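The Sernov Correction

The tide gauge at Sernov was installed in a concrete well at the end of the old ferry slip, and it had been wrong for as long as records existed. The error was 48 millimeters. Every hydrographer who worked the coast knew the figure and subtracted it. It was printed in the front of the station manual, between the list of spare parts and the number for the harbor office.

Wumpini Dankwa took over the station in September. The contract was for the winter, with an option to extend. Her duties were to read the staff twice a day, compare the reading with the float recorder, clean the intake, and send the corrected values to the survey office at Cuvard every Friday. The room that came with the job was above the net store. It had one window, a kitchen along the north wall and a bed that folded up.

She applied the correction for the first two weeks and then began to keep a second column without it. The manual did not forbid this. She wanted to see how the raw number behaved in wind.

The raw number behaved well. When the barometer dropped, the water rose by the amount it should have. When the wind went into the east and held there, the inner harbor filled and the recorder followed it up without lag. She found no drift in the clock and no slack in the wire. The float sat level. A gauge with a fixed error and no other fault usually has a benchmark problem, so in the third week she went looking for the benchmark.

It was a brass bolt set in the wall of the customs shed. The shed had been sold and the new owner, a man called Santoso, used it for outboard engines. He moved two of them so that she could get the level staff in against the wall.

"The last one came in here too," he said.

"Which one?"

"The man before you. He had the same stick."

She ran the line from the bolt to the ferry slip and back. It closed to 2 millimeters, inside tolerance for the distance. The bolt was where the manual said it was, at the height the manual gave. She ran it again the next morning in flatter light and got the same result.

There was nothing in the station log about an earlier leveling. She checked the previous keeper's entries, which were in pencil and very regular. Staff, float, intake, remarks. Under remarks he had mostly written "none."

She took supper late that week, after the evening reading, and worked with the log on her knees.

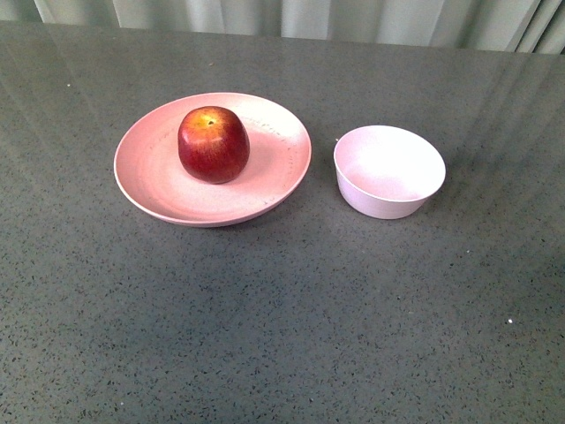

The pink plate.

In December she wrote to Cuvard and asked for the origin of the correction. The reply came from a clerk in archives. The figure had been supplied by the station, he wrote, and the office held no computation for it. He enclosed a copy of the earliest return they had on file. It was already corrected.

She read the return several times. The handwriting was not the previous keeper's, or that of the one before him. In the margin beside the first value somebody had written "for Sisetti" and underlined it.

Sisetti was the village on the far side of the bay. It had been 300 people once and was now a row of foundations at low water. Santoso knew the story, or a version of it. The sea wall there had been built to a height taken from the Sernov gauge, and one winter it was overtopped. There was an inquiry. The wall was found to have been built correctly from the figures provided.

"So the figures were wrong," Dankwa said.

"They said the sea was high that year."

She went home and drew it out on squared paper. If the true level had been reported, the wall was 48 millimeters too low. If the corrected level had been reported, the wall was exactly high enough, and the water had exceeded any reasonable design. The correction had been entered once, backdated, and carried forward by every keeper since.

On 10th February a low came through from the southwest and she stayed at the well all night, reading every 15 minutes by flashlight. The peak came at ten past four. She wrote down the staff and the float. They agreed. She held the pencil over the third column for a time – the wind was shaking the door – and then ruled a line through its heading.

The return went to Cuvard on Friday with the raw values only. Under remarks she wrote: "Correction discontinued. See leveling, attached, 2 sheets."

The office acknowledged receipt. In the spring they sent a new manual, 200 pages, with the figure printed in the front.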